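Notes from the Medlow open afternoon
3 min read

Got to Brornby late, about 30 minutes after the doors opened, so missed the welcome talk. Straight upstairs to the Trinenora rooms then.

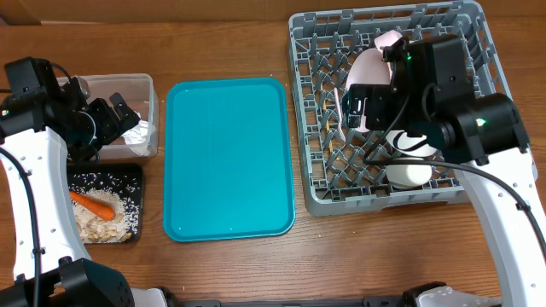
Stairs are steep and there's no lift - worth knowing. Seven stations, all doing table clearing and dish work this month. Two arms at each, an operator moving them by hand controls, every go saved as one example. The learning system gets the lot later. They want 2000 examples before they train again and had 43 from the morning when I asked. Slow going.

Asked why so few. Most of the time goes on resetting the table - dishes back, scraps back, everything in a slightly differnt spot so the system doesn't just learn one layout. Bad goes are kept too but tagged. Hadn't expected that.

They let visitors have a try. Mine was awful. Plates are fine once you've got hold of the rim, cutlery is miserable, and depth is very hard to judge. The operators make it look like nothing. A new one needs a few days before thier examples go in the main set, I was told.

Didn't get a clear answer on soft or crumpled rubbish. "Working on it."

Montecinos stand downstairs was mostly leaflets and a video on loop. Skipped it. Tea was good, biscuits gone by 3.

Next one is in May. Go early, and bring a jumper, the upstairs rooms are freezing.

4 comments
Share 11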